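Folding day at Sello

Sello hands out clean second-hand clothes from the back of the old Demchenko shop. Each March the summer stock comes out of its bags and gets folded again before it goes on the shelves. We started at 9, at the T-shirt table. 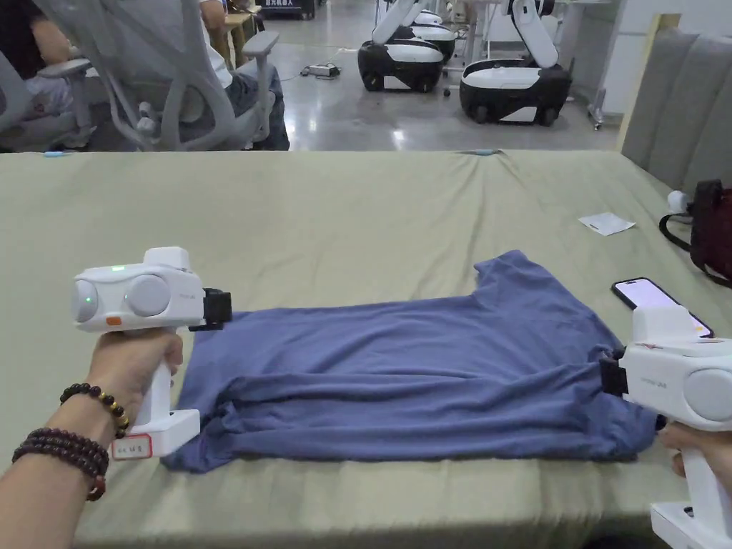

Blue T-shirt laid flat on the green cloth, still creased, with the hem bunched up.

Lleucu Lloyd wrote to say that she folds the sleeves in first and then brings the hem up to the collar, and that a shirt done this way stands up in a drawer without slipping.

Shelf labels are by size, children's at the bottom. Folded shirts go in boxes of 24. Anything with a stain or a hole goes in the rag bag by the door.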